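Wunadwood Local History Society
Chapel and Schoolroom: Inspection Checklist with Comments
Inspected Feb 25, 2018 by Hamish Gunn and Shaimaa Fahmy
Written up by Hamish Gunn

What a building this is! Every time I go in I find something I missed before, and walking through it with a checklist is the best excuse I know for poking into the corners. Shaimaa had not been past the vestry until this visit, so she asked all the questions the rest of us stopped asking long ago, and a good many of them ended up as comments below.

OK means fine as it stands. WATCH means look again next time. FIX means it needs doing before the open day.

1. OUTSIDE AND APPROACH

1.1 Front path and steps. WATCH
The second step has a worn hollow in it from all those Sunday boots, and I would hate to lose it. It does hold water, though. Sweep it out before visitors come, and put grit down if there is frost. Please don't fill it with cement.

1.2 Handrail. FIX
Loose at the bottom bracket. The rail came from the Lūse foundry, and you can still feel the casting mark on the underside if you run your thumb along it (do, it's lovely). One new bolt should hold it.

1.3 Gutters, north side. FIX
Full of leaves again. There is a green streak down the wall under the joint nearest the porch.

1.4 Datestone. OK
Clear and easy to read in low sun. Jaanus Sakalauskas has promised us a proper rubbing for the display.

1.5 Side gate to the Ileck road. OK
Opens fully and the latch drops. This is the gate the Zurnham families used when they walked over for the anniversary teas, and Shaimaa and I stood there for far too long trying to work out which field path they would have taken.

2. MAIN CHAPEL

2.1 Entrance doors. OK
Both leaves open outward and hook back. The left one drags a little in damp weather but a firm push does it.

2.2 Emergency exit beside the organ. FIX
Two stacks of hymn books were standing in front of it. I moved them, but they need a home. No storage within reach of this door, please, even for an afternoon.

2.3 Exit signs. OK
Both lit.

2.4 Pews. WATCH
Third pew from the back on the left has a split seat board. Rope it off on busy days. Splendid carved initials on the book ledge of that one, by the way, and we think we have matched a set of them to the baptism register.

2.5 Gallery stairs. WATCH
Steep, narrow and wonderful. The treads are sound. The light switch is at the top only, so whoever unlocks must go up first with a flashlight. Limit of 10 people in the gallery at a time, and the notice saying so has fallen down behind the radiator.

2.6 Gallery front. OK
Pushed hard at every post, no movement. The height is lower than anyone would build it now. Small children need a grown-up's hand up there.

2.7 Organ. OK
Blower switch off and cover on. Elīna Eglītis played us a verse on her last visit and the whole room hummed. I can't tell you how good it sounded after so many silent years. Keep the cover closed when she isn't there.

2.8 Memorial tablets. OK
All fixings tight. The brass one has been polished by somebody with more energy than care, and there is white residue in the lettering. Dry cloth only from now on.
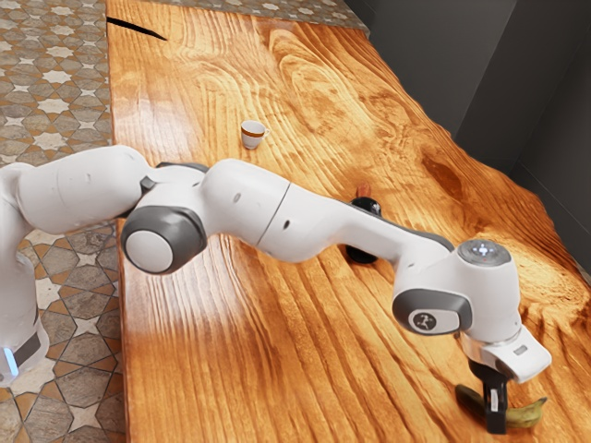
2.9 Heating. WATCH
The old pipes run under a grating down the center aisle. Two sections of grating rock when you step on them. I have wedged the worse one for now, which is a stopgap and should be written down as one. Boiler service certificate is in the blue folder and in date.

3. SCHOOLROOM

3.1 Floor. OK
Good solid boards, no raised nails found. We went along it on hands and knees and came up with a slate pencil from between two boards, which made Shaimaa's day and mine! It is bagged and labeled with the spot where we found it.

3.2 Windows. FIX
The sash cord on the middle window has gone. Keep that window shut until it is replaced. The other windows run well.

3.3 Display boards. OK
Stable, feet taped down. Could the outing panels be moved along so that people reading them don't stand in the doorway? They are by far the most popular thing we have put up, and there's always a knot of people hunting for a grandmother in a hat.

3.4 Folding tables. WATCH
One has a stiff catch. Open it with two people and mind your fingers.

3.5 Electrical outlets. OK
Covers all in place. One extension lead has been taken out of use and cut up.

3.6 Maximum number in the room. OK
100 standing, notice by the door and readable.

4. KITCHEN

4.1 Urn. OK
Lead in good order, tap doesn't drip. Fill it where it stands. Nobody should be carrying it full.

4.2 Fire blanket. OK
On its hook, pull tabs hanging free.

4.3 Food left out. WATCH
Anything to eat goes home with you or into the lidded tin. The paper store is on the other side of that wall and mice are very fond of minute books. We lost the corner of a Sunday school roll that way and I still grieve over it. 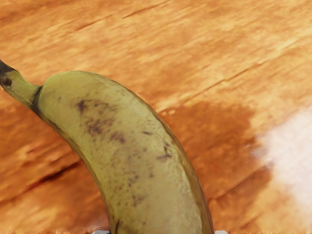 A banana on a wooden surface.

4.4 First aid box. FIX
Short of plasters and the eye wash is out of date. New list taped inside the lid.

4.5 Cupboard under the sink. OK
Cleaning things only, child catch working.

5. PAPER STORE

5.1 Door and lock. OK
Both keys accounted for.

5.2 Shelving. OK
Screwed to the wall top and bottom. Heavy registers have been moved to the lower shelves since the last inspection, and what a difference it makes. Thank you to Kęstutis Jankauskaitė, who also renumbered every box as he went. The catalog now stands at 2,505 items!

5.3 Damp. WATCH
A faint patch low on the outside wall, the same wall as the bad gutter in 1.3. Boxes pulled forward a hand's width. If the patch has grown next time, the marriage registers come out and go to Ileck until it dries.

5.4 Step stool. OK
Rubber feet all present. Use this and leave the chairs alone.

5.5 Smoke alarm. OK
Tested, very loud.

5.6 Loose photographs. WATCH
Not strictly a safety matter, but they were on top of the radiator cover and it frightened me. They are now in the tray marked SORT. There's a wedding group among them, taken on the chapel steps, with a bridesmaid looking off to one side and laughing. No names on the back. If you think you know the family, please write it on the slip in pencil and put the slip in with the print.

6. BURIAL GROUND

6.1 Leaning stones. WATCH
Hand test only, gentle pressure at shoulder height. The tall stone beside the yew moves slightly. Tape put around it. Families must be told before any work is done, so please let me write the letters first.

6.2 Paths. OK
Mown edges, no trip hazards. Snowdrops everywhere, go and see them.

6.3 Ivy on the east wall. WATCH
Cut it at the base and leave it to die back. Pulling it off brings the mortar with it.

6.4 Water tap. FIX
Dripping, and the ground around it is slippery.

TO DO BEFORE THE OPEN DAY

Handrail bolt (1.2): Hamish
Gutters (1.3): Jaanus, with somebody to foot the ladder
Hymn books (2.2): Elīna
Gallery notice (2.5): Shaimaa
Sash cord (3.2): Hamish
First aid box (4.4): Shaimaa
Burial ground tap (6.4): Jaanus

The signed copy is in the blue folder with the boiler certificate. Add your own comments in the margin and put your initials beside them.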